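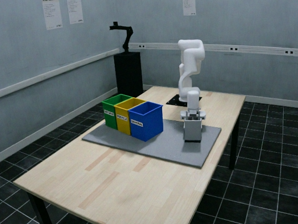 I visited the paper mill of Barros in July, together with my colleague Mafalda Antunes, who binds books and buys more paper than I do. The mill opens its doors to visitors a few times in the year. We were 14 people in our group, and the tour started at nine in the morning, before the drying rooms become too warm.

The village is small and the road to it follows the river. From the parking place you walk downhill, and you hear the water a good while before you see the roof. Our guide was Tomás Abreu. He has worked in this mill for 35 years and speaks quietly, so my advice is to stay near the front of the group.

He told us that a mill on this place is mentioned in a letter from 1584, but the walls we see now are much younger. The first mill was for grain. Paper came later, when the town down the river began to have printers and notaries who needed it. I asked if any sheet from the early time is still kept, and he said there is one, in the parish archive, with a watermark of a small bell.

The first room is for the rags. They use cotton and linen, mostly cuttings from a shirt maker called Mornow. The buttons and the seams must be removed by hand. I tried it with a small knife fixed on a bench and I was very slow. Mafalda was better, as I expected.

After this comes the beating. The old wooden hammers are shown only for a few minutes, and the noise is strong. For daily work they have a beater with a metal roll, and the pulp stays in it for many hours. Tomás let us put our hands in the finished pulp. It feels like cold milk with something soft inside.

The part I liked the most was the vat room. Two women were making sheets, one dipping the mold and the other turning the wet sheet onto the felt. They did not speak to each other and they never had to wait for each other. Three of us were allowed to try. My sheet had a thick corner and a drop mark in the middle, but they dried it and I could take it home.

Upstairs are the drying lofts, with shutters on both sides which are opened more or less depending on the wind. We could not stay long there because the floor carries only a few persons. Then we saw the sizing, the pressing and the sorting, where each sheet is held against a window.

The shop is near the exit. They sell a heavy drawing paper named Ridwood and a thinner one for letters, Grokik, which takes ink very well. I bought 3 packs of the second one. Prices are higher than in the city, but they cut the sheets to the size you want without extra cost.

The tour lasts two hours and is given in Portuguese, with a printed sheet in English. Wear closed shoes, the floor around the vats is slippery. There is no café at the mill, but the bakery beside the bridge is open until one.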